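Search this site Enter keywords Go

Skultcombe labs adopt shared rules for robot arms on ordinary desks

Four small robotics labs in Skultcombe have agreed on a common set of working rules for robot arms used on office and household desks. The rules take effect in February and cover how a work area is laid out, how cables are run and what gets written down after each session.

The document, called the Mersha Bench Rules, runs to 20 pages. It was drafted at Skollel, a local company that trains arms to handle clothing, paper and other light household goods. The other labs tried the draft for 60 days and sent back changes, most of them to the wording on cables.

Until now each lab had its own habits. One kept a written checklist and the others relied on whoever was at the controls. People who moved between labs often had to relearn where the stop button was kept and who was allowed to reset an arm after a fault.

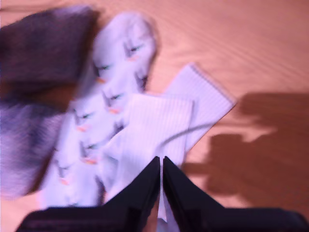

Cables get the longest section in the new rules. Any cord that can be moved out of the arm's reach must be moved before power is switched on, and any that has to stay should be taped or clipped down. The drafters were mainly thinking of power leads, but the section applies just as much to a thin cable lying across sheets of lined paper while the gripper has hold of a page. A light cord can be picked up along with the paper, and operators looking at the fingertips may miss it. The rules ask for a second look at the whole desk before each run, from a standing position.

Soft items have a section of their own. Cloth has no fixed shape, and a grip that looks right from one side may include a fold that was meant to stay put. The rules set a lower closing force for fabric than for rigid objects and tell operators to stop the arm fully before freeing anything by hand. Drawstrings, straps and loose threads are listed as snag points, and pieces that have them must be noted in the session log.

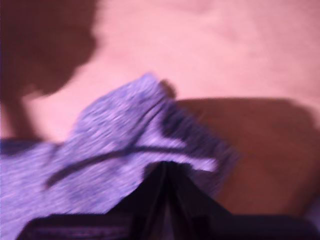 Gripper fingers at a bunched piece of purple fabric with a dark cord or strap across it.

Speed was the most debated point. Two of the labs wanted a single limit for all desk work. The final version sets a limit of 200 millimeters per second whenever a person is within reach of the arm, and leaves the speed at other times to each lab. Operators must keep a stop control within one arm's length, and it can't be placed where they would have to reach past the robot to press it.

The rules also deal with desks that double as workstations. Small labs often have no separate test room, and the drafters decided against requiring one. Screens may stay on the desk if the arm's path has been checked against them. Drinks may not. Personal items should be put in a drawer or moved to another table, and the camera views must be checked before recording begins so that private material doesn't end up in the data. 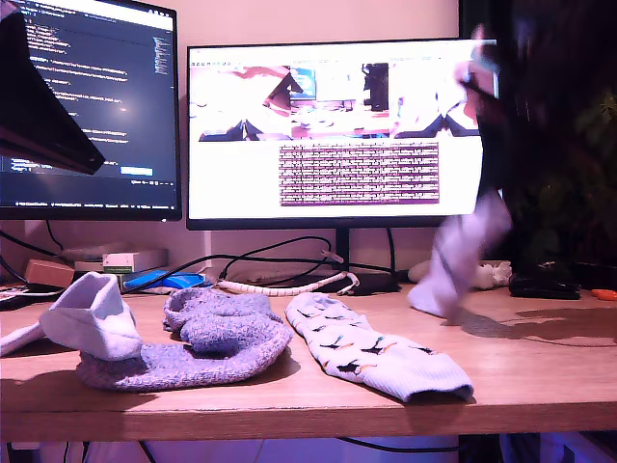
A sock held in the gripper, with a code editor and a row of camera views on the monitors behind.

Session logs must list the items handled, any dropped or snagged pieces, and every use of the stop control. Logs are kept for one year. Labs may use paper or software as long as the entries carry a time and the operator's initials.

The rules are voluntary and do not replace workplace safety law or the arm maker's instructions. Cisness, a training center in Skultcombe, will run a half-day course on them for new operators - the first session starts at 9 a.m. and is limited to 20 places. Staff at the participating labs attend free of charge.

A review is planned after the first year. Larger arms, mobile robots and kitchen work are outside the current version. Other labs in the area can request a copy from Skollel's front desk.

Contact us | Copyright Skultcombe Business News. All rights reserved. | Back to top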